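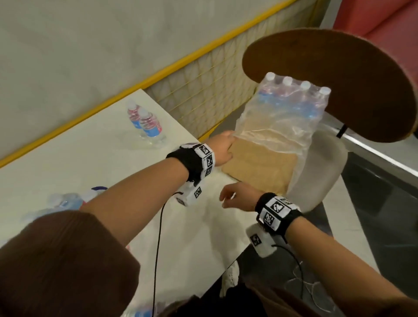

Shrink-wrapped water bottles on a white chair seat

Tea set as a hotel souvenir – worth posting home?
Posted by Urmila Rastogi

Hi all, I'm staying at the Wongsuwan in November for our anniversary and I've got my heart set on one of the teapots from their gift shop. The big one is $150 and holds 900 ml. My worry is getting it home to Adelaide in one piece. Has anyone had the shop post one, or did you carry it? I'd also love to know if the glaze colour is as green as it looks on their website!

Vichien Sangkhawat
I bought the same pot last year and carried it on the plane. Ask at the counter for the double box (they keep them out the back and won't offer). I stuffed mine with socks and the lid went in separately, wrapped in a jumper. Mine came out to 1055 grams on the kitchen scales, so it does eat into your cabin allowance. Colour is more of a grey-green, lovely in daylight. Postage took 11 days for my sister's cups and one handle was chipped – they did replace it, but she had to email photos and chase them a bit.

Homix
Never stayed there but the afternoon tea is overpriced imo. Get the scones.

Prastevico
Check if your room rate includes the shop voucher, ours did and we only found out at checkout. You have to spend it before you leave.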